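Projects > Givonik > Kitchen cell > Gallery

Givonik is our simulated kitchen cell: one arm, one marble counter, and far more dishes than anyone needs. I've been looking after it since September, when Irén Orbán moved over to the Morwood project and left me her setup notes (28 pages, bless her!). Mostly my job is keeping the thing in tune, so the gripper closes where it should and the props don't slide off into the next room. I run it all on Kun, our oldest render machine, which sounds like a hair dryer by mid-afternoon.

The first thing I do after any change to the arm model is check the wrist camera. Ours had drifted after an update, just a couple of degrees, but that's plenty when you're trying to get two fingers around the neck of a vase. I put the vase down on its side, bring the gripper in low and nudge the mount angle until both fingers sit where I want them along the bottom.
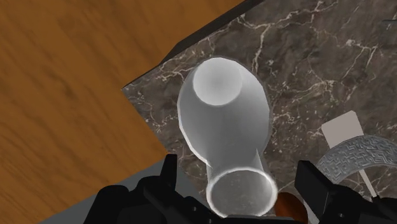 I saved the new angle to the cell file and to Irén's notes, page 19 or so, where she'd written "DO NOT TOUCH" next to the old one. Sorry, Irén. Then came friction, my least favorite part. The finger pads had been set way too slick, so I went up in little steps and ran 52 grasps at each setting, with a coffee in between. Smooth round things are the worst, and the spatula handles aren't far behind.

Next up was clutter. The counter gets dressed from a list called Pondon, and I like it crowded when I'm checking clearances, plates and fruit and all, with the arm reaching in from the side.

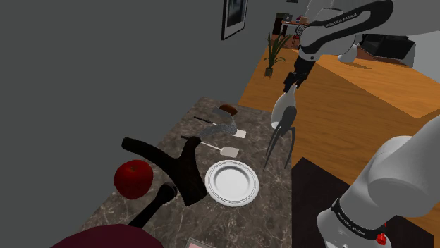
Collision shapes are what usually bite me here. Anything with thin prongs wants a proper mesh of its own, and a lazy box around it will have the planner dodging empty air all day long. I redid the worst ones by hand and knocked the contact solver down to 3,000 steps a second, and Kun has been a lot happier (and quieter!) ever since. The plate rim still needs doing. I'll get to it once the new lighting is in.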